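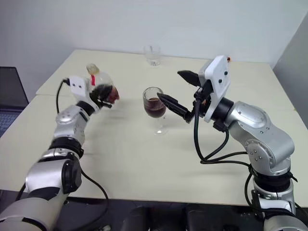
June 25, 2025

Every vendor video of a two-arm cell pours a drink sooner or later. I've been looking after ours since May and I still don't buy it as a measure of anything. A pour tells you the arms can reach the same spot. It says very little about what shape the grippers are in.

What does tell you is the cabling. On our arms the gripper cable runs outside, in a loop past the wrist, with a black band around the arm to hold it. The Nollow manual says to recheck the slack every 4000 cycles. I do it at 2000 and I don't think that's fussy. Too short and it tugs on the connector when the wrist rolls over for a pour. Too long and it drags on the table, and one day it will take a glass with it.

Chenxi Shao thinks I should switch to the Keritz cable sleeves. Maybe. They look tidy in the catalog, but I want to see the cable when it starts to go.

Then there's fingertip wear. The tips are thin, and a bent one still grabs a bottle just fine – you only find out next to a stem glass. Guilan Pan caught ours at cycle 3231, the right arm, lower finger. We swapped it, ran the Dokine alignment routine, and the routine said all good. I checked it with a steel rule anyway and it was off by 2 mm. Ran it again, same green check mark, same 2 mm. I've written to them. I ended up setting the offset by hand and taping the number to the controller.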